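Facilities Services Support Portal (Kaveo)
Ticket summary: Repeated pre-alarm from smoke detector, shared preparation room, Navarro Building, Level 4
Category: Fire and life safety - detection
Priority: Medium (raised from Low)
Opened: February 2, 2021
Status: Resolved, monitoring complete
Assigned to: Facilities Services, Electrical and Fire
Contractor: Wornico

Original request

The smoke detector in the shared preparation room on Level 4 has been sending the fire panel into pre-alarm during ordinary use of the room. The building has not been evacuated on any of these occasions. The local sounder does operate, however, and occupants of the adjoining offices have on several mornings left their desks and assembled at the stairwell before being told to return. The condition clears without intervention.

The requesting area asks that the detector be inspected and, if faulty, replaced. It also asks for written advice on whether the room may continue to be used for food preparation in the meantime.

Response - Facilities Services

Your request has been received and assigned. Please note the following while the matter is open.

The detector is not to be covered, bagged, unscrewed or otherwise interfered with by occupants. Isolation of any detection device in the Navarro Building requires a permit issued by this office.

The room may continue to be used. If the sounder operates, occupants should treat the signal as genuine and follow the posted procedure. The fire warden for the floor has been advised.

To assist the contractor, please supply the following: the approximate times of recent activations; a list of appliances in regular use; whether the door to the corridor is normally kept open or shut; and the usual setting of the exhaust fan.

Update - requesting area

Activations have occurred mostly between morning tea and lunch. There has been one in the late afternoon. We did not keep a written record before lodging this request and cannot supply exact times.

Appliances are a kettle, a sandwich press, a microwave oven, a rice cooker and a steamer pot. The sandwich press is not often used. There is no toaster; it was removed following a previous ticket, now closed, concerning the same room.

The door is generally propped open. We are aware that it should not be.

The exhaust fan is controlled by a wall switch near the sink. Some staff were under the impression that the switch operated a light which had failed, and it has therefore been left off for an unknown period.

Response - Facilities Services

Thank you. Please remove the door prop today. The door is a fitted smoke door and forms part of the corridor separation. A label will be supplied for the fan switch.

Wornico has been engaged to attend. Its scope is to download the panel event log, clean and test the detector in place, and report on its suitability for the location.

Contractor attendance - first visit

The event log was downloaded from the panel. It contains 1,737 entries for the building, the majority of which are routine supervisory messages, weekly tests and acknowledgements. When filtered to the address for this room, the log shows 7 pre-alarm events within the period retained. All were self-clearing. No full alarm has been recorded at this address.

The device is a Droltier photoelectric smoke detector on a standard base. Its address matches the block plan. Contamination reading was elevated but within the tolerance given by the manufacturer. The chamber was cleaned and the reading fell accordingly. The device responded correctly to test aerosol and the panel indicated the correct location text.

The longest of the recorded events lasted 21 minutes. In our view this is too long for a passing puff of steam from a kettle and suggests a sustained source of moisture in the room, with poor air movement at the ceiling.

We recommend that the appliances be considered before any hardware is changed. Replacement with an identical device is unlikely to alter the outcome.

Response - Facilities Services

The contractor's report has been accepted. An officer from this office will inspect the room and confirm the layout against the current floor plan, which predates the last furniture change. 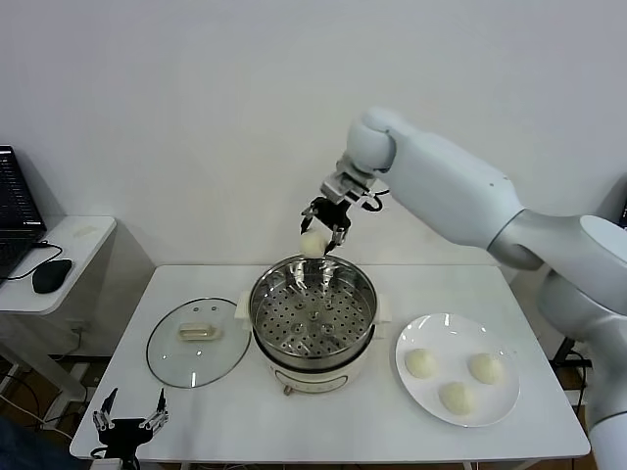

Moisture behaves differently from smoke, although a photoelectric detector has limited means of telling them apart. Fine droplets scatter light inside the chamber in much the same manner as smoke particles, and the device reports what it senses. A kettle gives a short burst and switches itself off. A steamer is a different matter: the metal tray is perforated all over with small round holes, it fills the open top of the pot, and for as long as the water beneath is boiling and the lid is left off, vapour passes freely through the tray and into the room. Over an extended period, with the fan off, a layer of warm and humid air may collect beneath the ceiling and remain there after cooking has finished. The duration of the recorded events is consistent with this explanation, but does not prove it, and a controlled test will be arranged.

Occupants are asked to observe these interim measures:

Run the exhaust fan before any appliance that produces steam is switched on, and leave it running after cooking.
Keep the lid on when food is not being put in or taken out.
Keep the corridor door shut.
Record each activation on the sheet provided, with the time and the appliances in use.

Update - requesting area

The measures have been circulated by email and posted on the inside of the door. The fan label has been received and fitted, thank you.

There has been one further activation. According to the sheet, the fan was on at the time and the rice cooker was in use. The person who completed the sheet noted that the fan was "on but not doing much". Could the fan be included in the inspection?

Response - Facilities Services

Yes. The fan has been added to the scope under the mechanical services agreement, and no separate ticket is required.

Mechanical inspection - result

The fan motor is operational and the direction of rotation is correct. A sheet of tissue held at the grille was not retained, which indicates very low airflow. The grille was removed and found to be heavily loaded with lint and grease. Behind it, the flexible duct had separated from the spigot and was resting on the ceiling tiles, so that air drawn from the room was being discharged into the ceiling void.

The duct has been reconnected and clamped. The grille has been washed and refitted. The tissue test was repeated and the sheet was firmly retained.

The ceiling tiles around the detector base were slightly damp to the touch and have been left to dry. No mould was observed. The tiles are to be checked again at the next scheduled visit and replaced if marked.

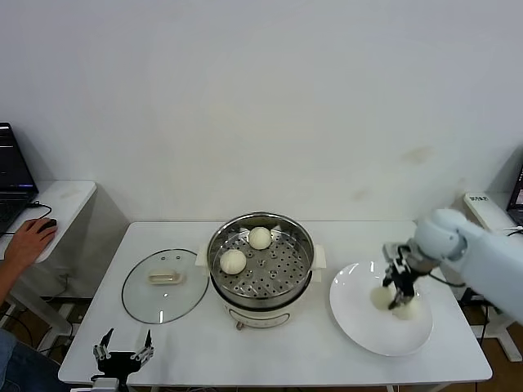

With the duct reconnected, the controlled test proposed earlier could proceed. Wornico attended for a second time and placed the zone in test mode, with the brigade signal isolated under permit. The kettle, the rice cooker and the steamer were operated together with the fan on and the door shut. The analogue value reported by the detector rose slightly, settled, and did not approach the pre-alarm threshold. The fan was then switched off with the appliances still running. The value began to climb steadily, and the pre-alarm threshold was reached before the test was ended. The fan was switched on again and the value fell.

The zone was returned to normal and the permit closed. The panel was left clear of faults.

Assessment - Facilities Services

The cause of the repeated pre-alarms is recorded as moisture accumulation at ceiling level, arising from the failure of the exhaust duct connection and, at times, from the fan not being used. The detector is not faulty.

Two further matters were considered. The first was relocation of the detector. The present position complies with the spacing requirements for the room, and the alternatives available are either closer to the benches or too near the supply air diffuser. Relocation is not recommended. The second was substitution of a heat detector, which is common practice in kitchens. Wornico has advised that this would be acceptable in principle, subject to approval, as the corridor retains its own smoke detection. The change would require an amendment to the block plan and will be held over for the annual fire systems review in April.

It was also noted that the fan can be turned off independently of the room lighting. A quotation has been requested for interlocking the two, with a run-on timer. The cost would fall to building maintenance and no contribution will be sought from the requesting area.

Update - requesting area

We confirm that no activations have occurred since the duct was repaired. The steamer and the rice cooker have both been used as normal during that time. Staff have asked whether the toaster may now be returned.

Response - Facilities Services

The toaster may not be returned at this stage. The earlier ticket concerned smoke and not moisture, and the conditions placed on the room at that time remain in force. A fresh request may be lodged once the decision on the heat detector has been made.

Please continue to use the record sheet until the end of the monitoring period, then scan it and attach it to this ticket.

Closure note

Monitoring sheet received with no entries. Panel log reviewed for the same period with no events at this address. Ceiling tiles checked, dry and unmarked. Floor plan updated to show the present table positions. The detector replacement proposal and the fan interlock quotation have been transferred to separate work orders, which are linked to this record in Kaveo.

Ticket resolved. The requesting area may reopen it by reply if the condition recurs.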